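28 June 2022

Second day with the Hirnico hand grippers, the pair we have on approval until the kit goes back to Flultard. Table work only so far, on the sheet with the cartoon sun. Armindo Bastos wants a yes or no from me before he signs for 22 of them, and I keep going back and forth!

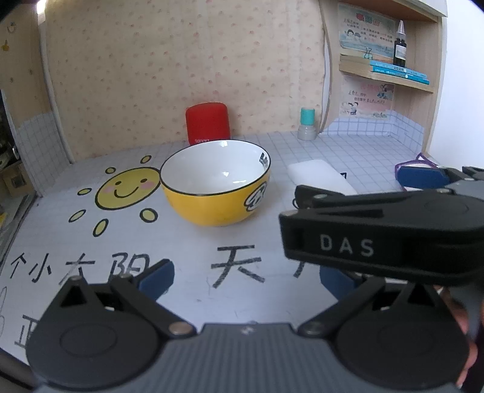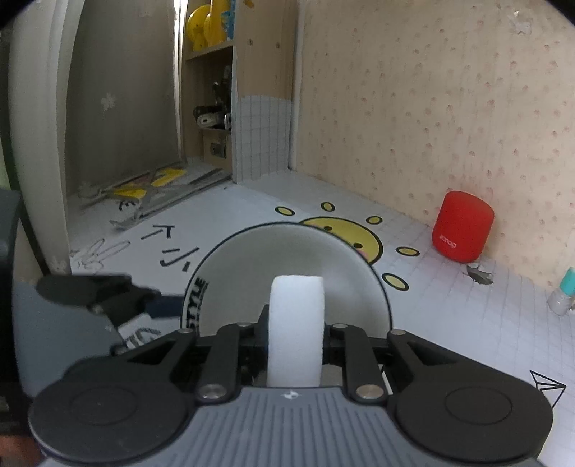 Squeeze feels good, much lighter than the Ridgeway set we tried in May. My thumb still gets sore on long runs (could be my grip, I hold everything too tight). The log says 871 closes on the left unit and I haven't touched a screw yet — nice. Still need to ask Flultard what spare finger pads cost and whether they ship to Clidville.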